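シミュレータで学習した歩道走行モデル、距離推定のずれについて

1 :mutport_walker
火曜の輪読会でSkinnerの論文を読んでから、ずっと気になっていたことを書かせてください。合成画像400枚だけで微調整した単眼深度モデルが、実写で学習したものとほぼ並んだという結果、皆さんはどう受け止めましたか。うちでもDrultitzの街並みで追試してみたら、近くの障害物は思いのほか良くて、ちょっと感動してしまいました。

2 :zadard28
追試お疲れさまです!水を差すようで心苦しいのですが、私は少し懐疑的です。うちで992枚まで増やしたときは、細い柱の距離だけがどうしても手前に寄りました。平均誤差が小さくても、配送ロボットがポールにこすったら困りますよね。

3 :szewing_c
柱の件、私は枚数より影の描き方が効いている気がしています。影を柔らかくしたら、うちではかなり落ち着きましたよ。

4 :mutport_walker
なるほど、影は盲点でした。評価に使っている場面を一つ貼っておきますね。 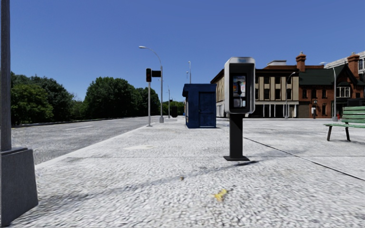
Drultitz評価用の一場面。公衆電話の影が舗装の右側へ伸びている。

左の車道寄りに信号柱と街灯、奥に紺色のキオスクがあるので、細いものと箱型のものを一度に比べられて重宝しています。

5 :zadard28
ありがとうございます。ただ、これだけ雲のない青空だと条件が良すぎませんか。曇天でも同じ順位になるのか、そこを見るまでは論文の結論に乗れないです(頑固ですみません)。

6 :szewing_c
そこは同感です。空だけ差し替えた版を今夜回してみますので、柱だけの誤差も分けて出しますね。

7 :mutport_walker
助かります!設定ファイルはあとで共有フォルダに入れておきます。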